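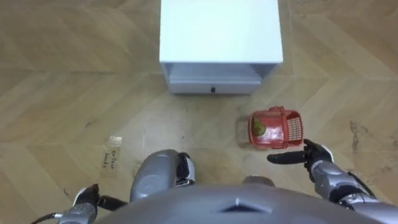 Courses > Home and Housekeeping Skills > Unit 2 > Handout: Bedside Storage

Syllabus Handouts Assignments Contact

Unit 2: Bedside Storage and Small Containers
Instructor: Lourenço Aguiar
Read before Thursday. Bring a tape measure and a pencil.

Last week we measured closets. This unit goes down to floor level: the bedside cabinet, its drawer, the open shelf, and the baskets that collect next to it. Most of you will be working in bedrooms that also have to hold something else, such as a desk or the washer and dryer, and the bedside cabinet in a room like that gets used for a lot more than a lamp.

1. Terms

Top. The flat upper surface. In these notes "clearing the top" means taking everything off it, including the things that live there.

Open shelf. The space between the top and the drawer, with no door. Also called the recess or the cubby. The Ellberg worksheets say "cavity," same thing.

Drawer front. The face of the drawer with its pull or knob. Check that the front sits level and that the drawer closes all the way.

Floor zone. The strip of floor you need for opening the drawer and standing or kneeling while you use it. We will use 600 mm in front of the cabinet as the working figure. Older copies of this handout gave 500 mm, which is tight for anyone who has to kneel. Please correct your copy if you have the old one.

Carry basket. A small basket with a handle, light enough to lift in one hand. It is for moving things between rooms. It is not storage, although it often turns into storage.

2. What goes where

The top is for things used every day. Two or three items is a reasonable limit on a small cabinet. A plain white top shows dust and cup rings sooner than a wood one, so expect to wipe it more often.

The open shelf is for things you want to see but don't need to reach lying down: a book, a folded sweater, a box of tissues. Keep the front inch clear so nothing catches when the drawer is opened.

The drawer is for small loose items. Sort it into two sections to begin with. Students tend to start with six or seven sections and then can't keep them up. Medicines belong in the drawer only if no children use the room.

Food is a separate question and it comes up every year. A piece of fruit in a basket is fine for the afternoon. It should go back to the kitchen by evening, whether or not it gets eaten.
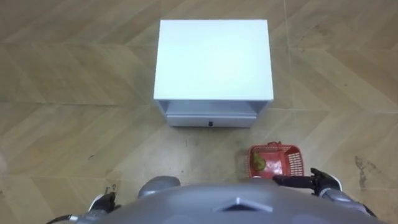

3. Choosing a basket

The assignment asks for a small plastic basket with open grid sides. These are the points to look at in the store:

– Size. It should fit inside the floor zone with room left for your feet. Loureiro sells one 30 cm long that works for most bedrooms – any similar basket is fine.
– Handle. A handle that rises from the rim is easier to pick up from standing height than a pair of side grips.
– Sides. Grid sides let you see what is inside and they rinse clean. Small things like hairpins and coins will go through the holes, so those go in the drawer.
– Color. A strong color such as red is easy to find against a light floor. It is also less likely to be tripped over.

Do not line the basket with paper or cloth for this assignment. You will be asked to wash it.

4. Placing the basket

Beside the cabinet or just in front of one corner are the usual places. In front of the middle is the worst place, as the drawer can't be opened without moving it. If you are right-handed and face the cabinet, the right front corner is generally comfortable. Left-handed students should try both sides and write down which they prefer.

The basket can also go on the open shelf if the height allows. Measure to the top of the handle and not to the rim. Several people lost points on this last term.

5. The floor

Wood-pattern floors laid in a zigzag are hard to inspect. The pattern hides crumbs and light scuffs, and the eye follows the lines instead of the surface. Work as follows:

1. Move the basket and anything else that lifts out of the way.
2. Look across the floor from a low angle, toward a window or lamp.
3. Sweep along the boards first, then across the seams.
4. Mark any dark smudge with a bit of painter's tape before you get the cleaner.
5. Test Basidine (diluted as on the sheet from Unit 1) on a corner behind the cabinet.
6. Wipe the smudge, remove the tape, and dry the spot with a second cloth.
7. Put the basket back in its place and open the drawer once to check the clearance. 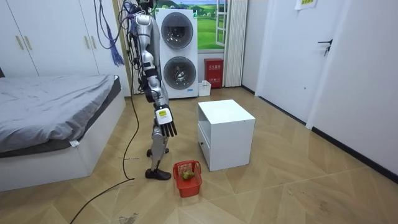
6. When the bedroom is also the laundry

A stacked washer and dryer takes up little floor but it needs its own clear space, and the doors swing out at two heights. Draw both door swings on your plan. Keep the route from the machines to the cabinet free, and don't let a basket or a small bin sit in it.

A low cabinet may be at knee height, and with a load of sheets in your arms you won't see it. Against a wall or beside the bed is better than out in the room.

If there is a fire extinguisher in the room, it stays where you can reach it. Nothing gets stacked on it or in front of it.

7. To hand in

A one-page plan of a bedroom at the Estton scale, showing the cabinet, the floor zone, the basket position and any door swings. List the contents of the drawer on the back. Some 2 pages of notes are enough for the written part. Late plans go in the tray outside the classroom, name on the front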